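Write the Handling Rules Down Before You Need Them

Posted 08/03/2024

Most labs that work with two-armed robots have a safety sheet on the wall. It covers the emergency stop, who may enter the cell, and where to stand. Very few have a sheet that says how the arms should treat the things they pick up, or each other. I think that second sheet should be required, and I think it should be short.

Grocery items are a good place to start. A can is heavy for its size, it rolls, and its printed label is slick. People who set up these tasks tend to write "pick up the can" and leave the rest to the operator. One operator grips at the rim, another at the middle, a third tips it first. All of them think they followed the instructions.
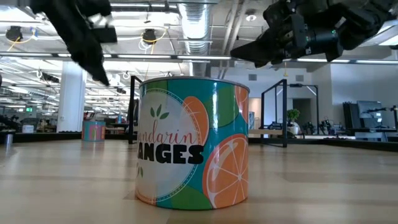
At Vondemton we went through 300 trials last April and found 74 where the operators had read the same line in different ways. None of it was dangerous. It still meant we could not compare one day's work with the next, and the Orness group, who were using our results, had to throw part of them out.

The draft that came out of the Grernbridge meetings tries to fix this with a long list of approved grips. I don't agree with it. A list like that is out of date the first time somebody buys a different brand of peaches. What I would ask for is 3 lines per task: where the fingers may touch, how close the two arms may come, and what counts as finished.

The middle line is the one people skip. Two arms over one table share a lot of air, and a speed that is fine for one alone can be too fast with the other parked below it.
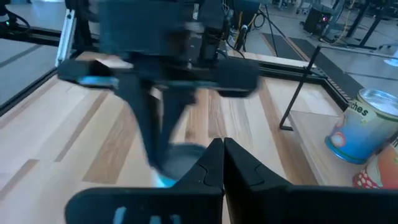 One arm moving over the table, with the other's fingers nearly closed.

Vávra already works this way, with a limit of 900 grams per arm printed on the same page - one page, both sides blank except for that. New operators read it in a minute. I would like to see the next draft start from there.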